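How to Number and Label Storage Bins So You Can Find Things Later

Updated August 2021

Most people label a storage bin by writing what is in it on the lid. It works for a season. Then someone takes out half the contents, puts in something else, swaps the lid with the one next to it, and "CHRISTMAS" now has camping plates in it.

The method on this page uses numbers on the bins and a written list kept somewhere else. I have used it through one move and a basement cleanup, and I still use it in the storage room at the Bedoya Street house. It takes an afternoon to set up if the bins are already packed, longer if they aren't.

What you need

Plastic bins with lids that fit
White or light-colored labels, at least two inches tall
A black permanent marker with a wide tip
A white or silver paint pen
Rubbing alcohol and a rag
Clear packing tape, the wide kind
A notebook, or a spreadsheet if you like those
A flat surface to work on at standing height

I use the Hedden wide-tip markers. Any brand will do as long as the ink is sold as permanent. Don't use a dry-erase marker by mistake, which I did on a whole row of bins one April and had to do over.

Step 1: Empty and sort

Take everything out of one bin at a time. Do one bin completely before you open the next. If you open them all at once you will run out of floor and start shoving things back in to make a path.

Sort what came out into things that stay, things that go, and things that belong in some other bin. Put the last group in a cardboard box off to the side. By the time you finish, most of what's in that box will have found a place, and whatever is left over can have a bin of its own. Write "misc." for it on the list and add the details below.

Throw out dried-up tape, dead batteries (take them to a drop-off, not the trash), instructions for things you no longer own, and packing material you were saving. I keep two boxes' worth of bubble wrap and no more.

Step 2: Wash the bins

Dish soap and warm water is enough for most of them. Wash the lid too, especially the groove around the underside, where dust collects. If there is a sticky patch left from an old label, rub cooking oil into it, wait ten minutes, and wash again with soap.

Let the bins and lids dry all the way before anything goes back in. I leave mine overnight with the lids off. A bin closed up damp will smell, and fabric inside it will pick up the smell.

Check each one for cracks while you are at it. Cracks usually start at the corners and under the handles. A cracked bin can still hold yard toys or empty flower pots. Don't put it at the bottom of a stack.

Step 3: Decide where the number goes

The number goes on the body of the bin, never only on the lid. Lids get swapped. If you want a number on the lid as well, fine, but the one on the body is the one that counts.
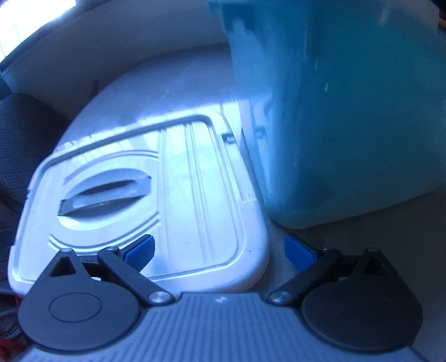

Mercedes Castaño: I number the lids too, and put the same number in the same corner on each one. We have three kinds of bins that look alike and the lids almost fit each other. Without the number you can spend ten minutes trying them on. I also put the number on both short ends of the bin, so it can go on the shelf either way around.

I have since added the short ends to my own bins, and it does save turning them. So: one label on each short end, one on the long side that faces out, and the lid if your lids get mixed up.

On see-through and tinted bins, stick the label on the outside. People like to tape a sheet of paper on the inside so that it can't rub off, but the contents push against it and it slides down or curls. On a tinted bin the writing is also harder to make out through the plastic.

Step 4: Pick your numbers

Start at 101. If you start at 1, you end up with a 1 that might be part of 10 or 11 when a label tears, and the list doesn't sort properly on a computer. Three digits all the way through avoids both.

Use the first digit for the place. In my house the 100s are the basement, the 200s are the hall closet and under the beds, and the 300s are the garage. When Emiliano Arrieta set this up for a church hall he used a different hundred for each room and went all the way up to the 500s, with 515 as the last bin in the furnace room. He left gaps so he could add more later. I'd do the same.

Don't try to make the number say what is in the bin. I've seen plans where even numbers are fabric and odd numbers are hard goods. It falls apart the first time you need to put a tablecloth in with the serving dishes.

When a bin is emptied for good, its number can be used again, but cross out the old entry on the list first.

Step 5: Make and attach the labels

Wipe the spot with rubbing alcohol and let it dry. Write the number on the label before you peel it. Make the digits as tall as the label allows. Put a line under any 6 or 9.

Press the label down from the middle out to the edges. Then cover it with a strip of clear tape that runs past the label by an inch on each side. Rub the tape down with your thumbnail, mostly at the ends.

Leave the taped label alone for a day before you slide the bin in and out of a shelf. The adhesive needs the time to take hold, more so in a cold garage.

If you are labeling in a basement in winter, bring the bins upstairs first. Labels put on cold plastic let go at the corners within weeks.

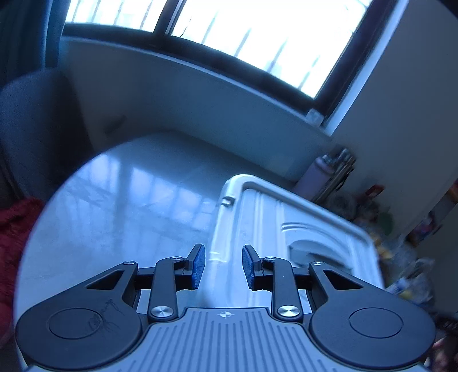

Toolboxes, equipment cases and other dark things need a number too if they share the shelf with the bins. A black marker is no use on them. Scratching a number in with a nail is not much better. Scratches on a black surface come out faint, like the marks around the disc on the left side in the photo, and in a dim storage room they are hard to pick out at all. Use the paint pen. Shake it, press the tip on scrap cardboard until it runs, and write slowly with one stroke per line. Go over it a second time after five minutes. Choose a flat area and keep away from hinges, latches and anything that moves, where the paint will wear off.

Rough or pebbled plastic is the hardest surface to mark. Labels don't stick to it and paint sinks into the texture. Tie a luggage tag through the handle.

Step 6: Write the list

Give each number its own page in the notebook, or its own row in the spreadsheet. Under the number, write:

Where the bin is (room, shelf, left or right)
What is in it, in plain words
The season or month you expect to need it
Anything fragile

Plain words means the words you would use when looking for it. If your family calls it the turkey dish, write "turkey dish." Writing "oval serving platter" will not help anyone in November.

How detailed to be is up to you. For clothes I write "boys' snow pants and gloves" and leave it there. For cables and chargers I write down each one with the name of the thing it belongs to, and I would not cut corners on that.

Deisy Ríos asked whether a photo of the contents would do in place of a list. A photo is fine as an extra. It shows the top layer, and you can't search it for a word.

Keep the list away from the bins. Mine is in the kitchen drawer with a copy on my computer. If the basement floods, you will want to know what was down there.

Step 7: Put them on the shelf

Heavy bins go low. Books and tools should be in small bins, because a big bin full of books can't be lifted safely by one person. My large ones are 27 gallons, and I use those only for bedding, coats and decorations.

Face every number out. Leave a hand's width between the top of the bin and the shelf above so the lid can come off without pulling the whole thing down. If your shelves are adjustable, like the steel Feritz units, set the heights before loading them.

Stack no more than three high on the floor, and put the bins on pallets or boards if the floor ever gets wet.

Keeping it going

Clip a pen to the notebook. When you take something out and don't plan to put it back, cross it out right then. When you add something, write it in. Once a year, open each bin and check it against its page. I do the 100s in April and the garage whenever the weather allows.

Replace any label that has started to lift. Pull off the old one, wipe with alcohol, and repeat Step 5.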